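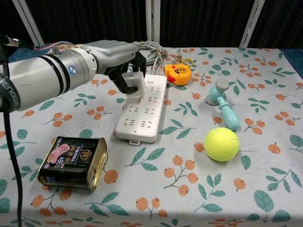 By Valquíria Leite
May

Print this story | E-mail this story

Every house I have ever loved had one table where things came to rest, and at Zdenka Vidmar's place in Lallolville it stands just inside the kitchen door. She calls it the landing table, and she has been clearing it, in her unhurried way, for most of the spring. The cloth is the cheerful part, all orange berries and teal leaves on a pale blue-white ground, and on top of it you may find a tape measure, a tennis ball, a tin of luncheon meat and a white power strip lying at a slant across the middle, with a bundle of gray cable behind it. I asked her where she begins with a mix like that, and she laughed and put the kettle on.

She begins with whatever has a cord. Her brother Kastriot once kept 30 chargers in a biscuit tin (he could name the owner of perhaps four of them), and when the two of them emptied their parents' house in Lins they spent a whole rainy afternoon matching plugs to lamps and radios. Since then she ties a paper tag to every cord the day it comes home, and she writes on it in pencil, so that the tag can outlive the appliance.

Food goes back to the pantry next, then tools to the drawer by the stove. Toys are harder. A pale teal hammer with a round gray head has no proper home in a kitchen, and yet I can't imagine the table without something of the kind, and neither, I think, can Zdenka, who has a basket for strays under the window and is in no great hurry to fill it.

Her neighbor Mirsad Dumitrescu tried the same routine and gave up after the cords. He has a very tidy box of cords now, and he showed it to me over the fence with real pride!

We drank our tea at the other end of the kitchen. Zdenka was already talking about the hall closet, and whether the winter boots could go up to the attic before June.

Last updated in May, 7:26 a.m.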